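2025-04-23
Workshop notebook — coffee roasting, Grornel bench

Third go at the Lau beans and I think I finally have it! 200 g green into the drum, charge a little cooler than in December, and first crack came on clean and loud instead of that mumbling we had before. Dropped at 14% weight loss. Smells like toasted walnut and a bit of dried cherry, even this early.

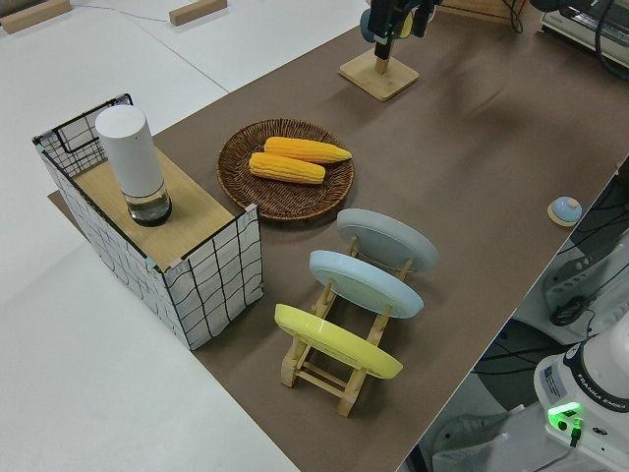 Photo: Fistis workshop

Grind notes. The last batch tasted thin because I was grinding too coarse and blaming the roast. Went two clicks finer, same water, same pour, and the sweetness showed up right away. Must redo the December cups at this setting before I say anything rude about those beans again.

Resting: splitting the batch in two. Half gets opened tomorrow, half stays sealed for a week. I want to taste them side by side — the Flalard lot changed so much between day two and day seven that I nearly relabeled the bag.

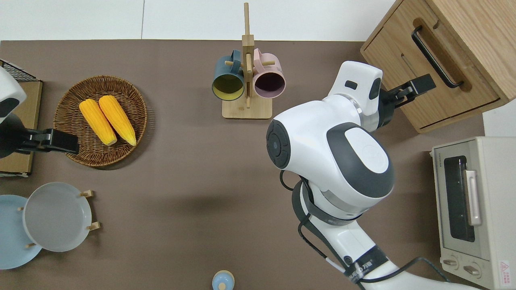 Oak cabinet, drawer handle

Drum counter reads 3,471. Bearing is due for grease, and the chaff tray needs emptying before anyone roasts dark.

To try next:
Same charge, but hold the airflow back until the color turns.
Stretch the time after crack by 15 seconds or so, no more.
Cup with the softer water too. I have a hunch the cherry note gets bigger.

Leftover beans are in the jar with the blue tape, help yourselves and write down what you taste!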